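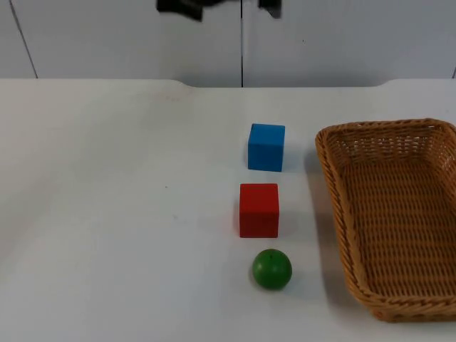

Senyo Ackah: Does Tornum re-plan when a detection drops out, or does it just sit there like Dillix did? That's the only thing I want to know before I switch.

Good question, and it's why I wanted to review this one in the first place! Short answer: it re-plans, mostly, and it tells you why when it won't.

I've been running Tornum since August for tabletop sorting, the usual cubes and a ball into a basket, with two arms sharing the same space. You write the task as a little tree (find, reach, grasp, place) and the planner fills in the motion. Setup took me an afternoon, and a good chunk of that was my own fault for pasting in an old calibration file.

The part I love is the log viewer. Every camera stream and every planner decision sits on one timeline, so you can scrub to a bad grasp and see which view the software trusted. In Dillix I had three windows open and was matching timestamps by eye (never again).

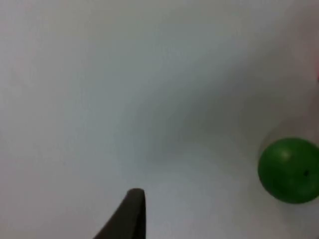
Wrist view, with the green ball over at the right.

Views like that one are where I get fussy. With a ball partly outside the picture, the default detector gives you a center point that's pulled inward, and the planner happily believes it. There's a setting called "edge trust" that fixes most of this. I dropped mine to 37 and the reaches got a lot calmer, but it's buried 2 menus deep and the manual barely mentions it.

Other gripes: the arm-to-arm collision margin is one number for everything, and exporting logs is slow, over a minute for a short run. I'd still pick it over Dillix. If you only have one arm and a fixed camera, Firkex is simpler and you won't miss much.

Home | Reviews | Forum | About

Recent reviews
Firkex: small planner, small headaches
Dillix, one year on
Đào calibration tool: first look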